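Visit to the Sosadley Household Skills Centre

25/11/2019

A delegation from the Gashi Institute for Domestic Studies was received at the Sosadley Household Skills Centre for a visit devoted to the care, drying and storage of everyday tableware. The visit was arranged at the invitation of the Centre's director, Ms Selma Shehu, and followed the exchange of programmes agreed between the two institutions in May. The delegation was led by Ms Petronella Makhubela, Head of Home Studies at the Institute.

The Centre occupies the ground floor of the former Mudel dairy and has been open to the public for two years. Ms Shehu welcomed the visitors in the entrance hall and outlined the work carried out in the building. In the past year 2,031 persons attended its courses, most of them young people preparing to live on their own for the first time. A smaller group of 126 attended the evening course in kitchen work, which the Institute had asked to see in particular.

The morning was given over to the store room and the teaching kitchen. Tableware is kept in the store on open shelves at a height that can be reached without a step. Ms Shehu explained that the Centre had at first bought matching sets, but that these were soon incomplete, and that it now accepts mixed pieces given by local households. Cups, bowls and plates of different makes and colours are used side by side. In the view of the teaching staff this is closer to what students will find in their own cupboards, and it obliges them to consider each piece before deciding where it should go.

Ms Makhubela asked how students are taught to load a rack. The Centre's method is set out in a short printed guide, of which the delegation received a copy. Plates are placed first and stand upright. Bowls are separated before washing and are not returned to a stack until they have dried. Cups are left until the plates are in position, so that the space remaining can be judged properly. The guide runs to 46 pages and also covers cutlery, glassware and the care of pans, though these last chapters are under revision.

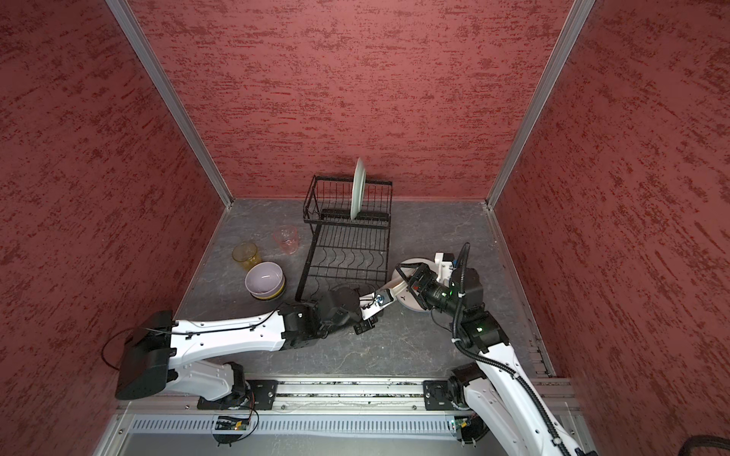 Discussion then turned to the racks themselves. The Centre has tried several kinds, and staff spoke in favour of wire racks on two levels, which take up little room on a small worktop. Some students find the lower level harder to use, particularly when the upper one has been filled first, and the guide is to be amended on this point. Members of the delegation observed that similar difficulties had been met at the Institute, where single-level racks are still in general use. It was agreed that the two institutions would compare their teaching notes before the next course begins.

A further question concerned plastic cups. Ms Shehu remarked that plastic holds water at the base for longer than china does, and that students are asked to look at each cup again before it is put away. One member of the delegation wished to know whether drying cloths were still taught. They are, in a separate lesson, and each student brings a cloth from home.

Lunch was served in the Olia Room, named after the street on which the dairy's first shop stood. The meal of bean soup, bread and baked apples had been prepared by students of the evening course, who afterwards joined the visitors at table and answered questions about their studies. Several spoke of the difficulty of keeping a shared kitchen in order, and asked that the subject be given more time.

In the afternoon the delegation viewed the laundry and the small library, where older manuals on household management may be consulted by appointment. Ms Makhubela presented the library with two volumes on behalf of the Institute, and Ms Shehu expressed the thanks of the Centre.

The Institute wishes to record its gratitude to the director, staff and students for their hospitality. A return visit to Gashi is planned, and the programme will be sent to both institutions once the dates have been confirmed. Members of staff who wish to consult the Sosadley guide may do so at the office of the Head of Home Studies.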